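Student Project Report: Photographing the Night Sky from a School Site
Grurna Secondary School, Science Department
March 13, 2018

This report describes a project on wide-field photography of the night sky, carried out from the school grounds and from a darker site at Lasel. The equipment was a borrowed camera, a fixed tripod and a standard lens. 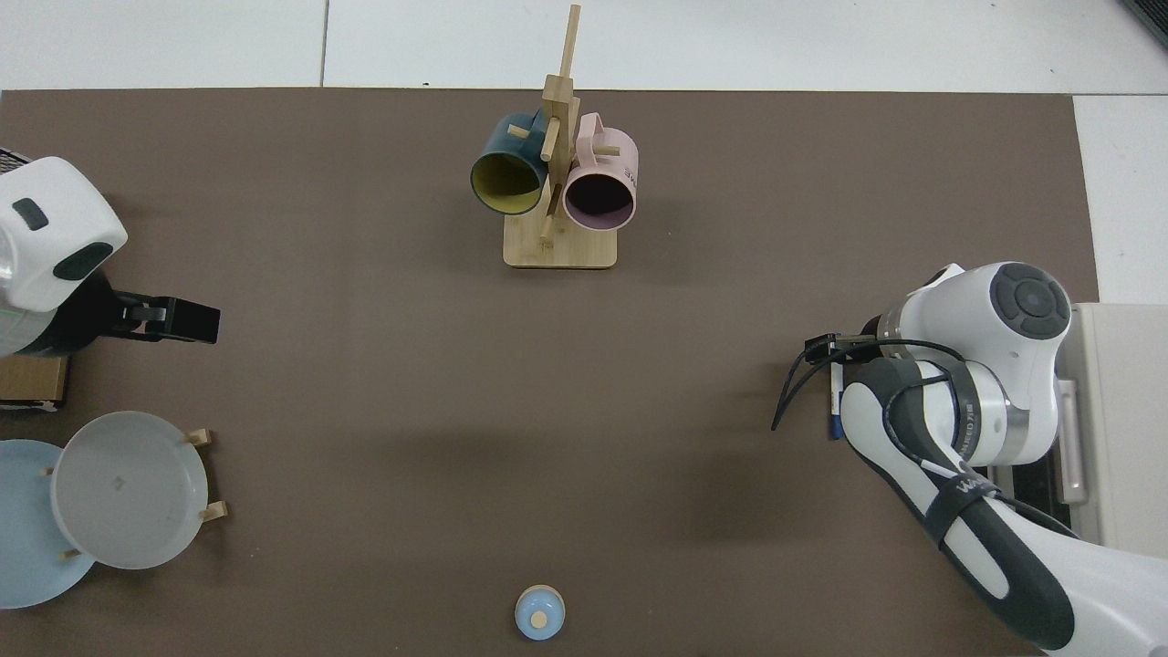
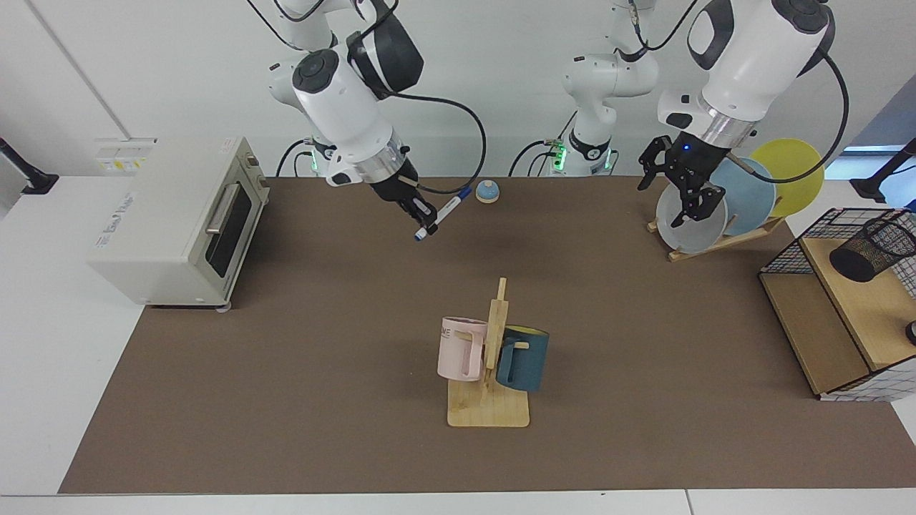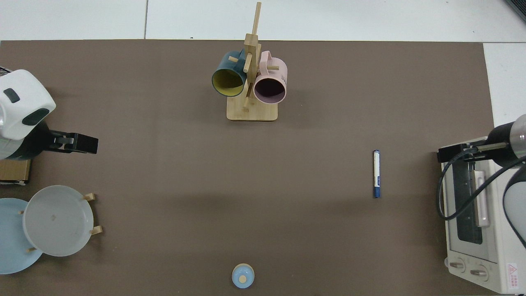
The purpose of the project was to find out how much detail can be recorded without a tracking mount. The Earth's rotation turns stars into short lines when the shutter stays open too long, so each exposure was limited to 6 seconds and many exposures were combined afterward. A total of 665 frames was collected over five nights. Focus was set by hand on a bright star and checked again after each change of target – the cold made the lens drift more than expected. Color balance proved harder to judge, as the street lighting near the school gave the sky an orange cast. Ordinary objects in known colors are a useful check on such a cast. A teal mug with a yellow interior and a pale pink one, hung side by side on a light wooden mug tree, serve this purpose well, since an orange cast shows plainly in the pink and much less in the yellow.

The frames were aligned and stacked on a school computer. Frames with cloud or aircraft trails were removed first. Results from Lasel were clearly better than those from the school, and the sword of Orion showed a faint glow that single frames did not record. Four finished pictures were printed and entered in the McKinnon Prize for student sky photography, which will be judged in April.

The main weakness of the work was the small number of dark frames taken to correct for sensor noise. A second series is planned from the hill at Grondbridge, where the southern horizon is open. The same exposure limit will be kept – this will allow a direct comparison between the sites.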